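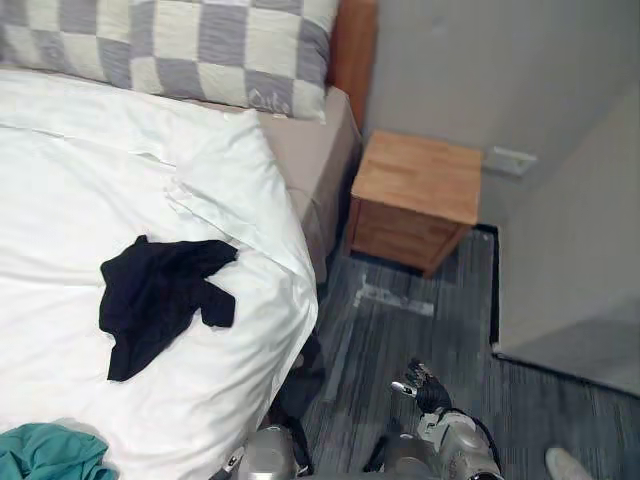 Ticket: Fitted sheet lifts at corner, white duvet slides toward floor
Category: Bedding / fit and retention
Property: Trendurcombe, upstairs bedroom
Opened: 22 November 2019
Status: Closed, with one item carried over

Reported problem

The fitted sheet comes off the mattress at the head corner on the nightstand side. Reported by guests on four stays since June. Separate complaint, same bed: the duvet migrates toward the foot during the night and ends up partly on the floor.

Items in use

Mattress: Demuvton, medium firm, depth on label 11 inches
Topper: 2 inches, elastic corner straps
Fitted sheet: Skonosia, beige, labeled for mattresses up to 12 inches
Duvet insert: Skonosia, queen
Duvet cover: white cotton, 300 thread count, four inside corner ties
Pillow: large, gray and off-white checkerboard cover, "Cute" in script near one corner

Clothes left on the bed (one black item, one teal) were moved before any measurements were taken. Nightstand left in position for the first round of checks.

Log entry 1

Measured combined depth of mattress and topper at all four corners. 13 inches at three corners, 13 1/4 at the head corner on the nightstand side. The sheet is rated for 12. It can be stretched over the bed and looks correct when first made, with the side panel lying smooth. The elastic finishes on the side wall of the mattress with nothing tucked underneath.

Pulled up on the sheet at each corner by hand. Nightstand-side head corner released on the first pull. Other head corner released on the third. Foot corners held.

Log entry 2

Checked sheet for shrinkage. An unused sheet from the same order measured 2 inches longer than the one on the bed. The laundry sheet from the linen cupboard shows these being dried on high. Care tag says low. Changed the dryer instruction to low for all Skonosia sheets.

Fitted the unused sheet. Same hand test. Nightstand-side head corner released on the fourth pull. Better, still a fail.

Log entry 3

Tried sheet clips on the new sheet, one per corner. All corners held in the hand test. After two nights of use the clip at the nightstand-side head corner had come open and was found under the bed. The other three were in place. Clips are not recommended here as a permanent fix, as housekeeping has to lift the mattress to reset them and there is little clearance between the bed and the nightstand.

Log entry 4

Removed the topper. Depth now 11 inches, within rating. Unused sheet fitted without clips. All four corners held at ten pulls each. Left in place for three nights. No release.

Topper inspected after removal. One corner strap had lost its stretch, and that corner of the topper had been riding up. This accounts for the extra 1/4 inch measured in entry 1.

Log entry 5: duvet

Opened the cover. Two of the four ties were undone, both at the foot end. The insert had dropped inside the cover and was bunched across the middle. Weight was uneven from one side to the other. Retied all four with a double knot and shook out from the head end.

Also measured the cover against the insert. Cover is 3 inches wider than the insert. Acceptable with ties fastened. With ties undone, the loose fabric hangs over the side and pulls.

Left for the same three nights as entry 4. Duvet stayed on the bed. Some creasing in the upper section each morning, considered normal for unpressed cotton.

Resolution

1. Topper withdrawn from this bed.
2. Shrunken sheet replaced. Old sheet cut down for dust covers.
3. Dryer setting changed to low.
4. Duvet ties to be checked at every change of linen. Added to the room card.
5. Nightstand moved 4 inches away from the bed so the corner can be reached by hand. Top to be kept clear during linen changes.

Carried over

Guests have asked for a softer bed in this room. If a topper is put back, deep-pocket sheets are needed, rated to 15 inches or more. Pfister has been asked for a price on two in beige. No reply yet. Do not refit the old topper in the meantime.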